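About Nendimbridge Figure Skating School

Apr 10, 2020 | By the Nendimbridge web desk
14 shares | 2 comments

Nendimbridge Figure Skating School teaches singles, pairs and ice dance at the Tredard rink. The school runs year-round, with the main intake in September and a smaller intake at the turn of the year. Skaters enter by assessment. There is no minimum test level for the beginner groups, but pairs and dance applicants must already hold a clean set of basic edges, three-turns and mohawks in both directions.

The school operates on two ice surfaces. The main pad is full size and is used for freestyle sessions, program run-throughs and test days. The studio pad is smaller, has no seating, and is reserved for edge classes, compulsory pattern work and jump technique in harness. Ice on the main pad is resurfaced before each freestyle block. On the studio pad it is resurfaced at the midday change only, and coaches plan the deep-edge classes accordingly.

Structure of training

Each skater is placed in a group by skill level. Age is considered only for the beginner groups and for competition entries. Groups are reviewed at the end of each term. A move up requires passing the school's internal test for the level, skated in front of two coaches who do not teach the candidate. A skater who does not pass may retake the test after four weeks.

Internal tests cover four areas: edges and turns, spins, jumps, and a short pattern skated to music. Marks are given for each area separately. A low mark in one area is not offset by a high mark in another. Results are sent in writing, with the coaches' notes attached, and are kept on file for as long as the skater is enrolled.

Pairs training starts off the ice. New teams work on lifts on mats until both partners can enter, hold and exit each position under control at least ten times in a row. Throws and twists are introduced later, first in the harness and at single rotation. The decision to add rotation belongs to the lead pairs coach and is recorded in the team's training log.

Dance teams follow a separate plan. The first term is spent almost entirely on pattern dances, timing and hold. Free dance choreography begins in the second term. Teams are expected to bring the correct practice music on their own device as well as on the shared drive. 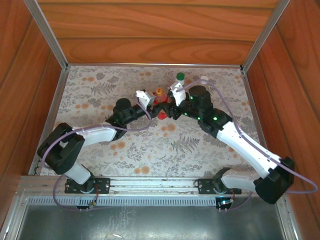

Two robot arms over a floral-patterned cloth.

Off-ice work

All groups above beginner level attend off-ice classes. The standard week contains one class of strength and mobility, one of jump rotation, and one of dance or ballet. Pairs teams add one lift session. Jump classes are held on a sprung floor and skaters wear indoor athletic shoes with a flat sole. Spinners may be used only during the part of the class set aside for them.

Warm-up before ice time is the skater's own responsibility from the intermediate groups upward. The school publishes a standard warm-up of 15 minutes, which may be changed on the advice of a coach or physical therapist. Skaters who arrive without having warmed up may be asked to sit out the jump portion of the session.

Choreography and music

Programs are prepared under the Teseo plan, the school's in-house method for building a competition program over one season. The plan has four stages: music cut, layout, step content and polish. The music cut must be final before layout begins. Later changes to the cut are possible but usually cost several weeks, as the timing of the jumping passes has to be set again.

The layout sheet lists every element in order with its planned start time, position on the ice and entry edge. One copy goes to the skater, one to the coach and one to the office. When a planned element is changed, a new sheet is issued and the old one is withdrawn. Skaters should bring the current sheet to every run-through.

The music library holds 2855 edited tracks, sorted by length, tempo and level. Tracks may be borrowed for a season at no charge. They are not for use outside school programs and exhibitions.

The Abou Zeid Studio

The studio pad carries the name Abou Zeid, after the family that paid for its first refrigeration plant. The plant has since been replaced, and the name has stayed with the pad. The studio has a fixed harness track along one long side, wall mirrors behind the boards on the other, and a sound system separate from that of the main pad. Sessions there are limited to 12 skaters, or five teams.

Session rules

The skater whose music is playing has right of way. Next come skaters in a lesson, then all others. Pairs teams practicing lifts or throws use the marked half of the pad and should call out before entry. Spins are practiced in the center, and the Lutz corners are kept clear of standing skaters. Anyone who falls should get up at once if able to do so. Food, loose hairpins and glass containers are not allowed on the ice or on the boards.

Parents may watch from the stands on the main pad. The studio has no viewing area. Questions about a lesson should be put to the coach after the session or sent to the office.

Equipment

The skate room sharpens blades for enrolled skaters. The default hollow is one half inch, and any other hollow must be written on the ticket. Blades left before noon are ready the next day. Mounting, sole waterproofing and minor alignment are also done there. Boot stretching is done by appointment.

Rental skates are available for the beginner groups only. From the second level on, skaters need their own boots and blades, fitted by a qualified fitter. The office keeps a list of fitters but does not recommend one over another.

Enrollment

A total of 1076 skaters have passed through the school since it opened. Applications for the September intake are made on the standard form, which asks for skating history, tests passed, past injuries and preferred discipline. Applicants for pairs or dance without a partner should check the partner search box and state height. A tryout is arranged where a suitable match is on file.

Fees are billed by term. Ice time, group classes and off-ice classes are included. Private lessons, choreography, test fees and competition entries are billed separately. Sessions missed through illness can be made up within the same term, space permitting, on presentation of a note.

2 comments | 14 shares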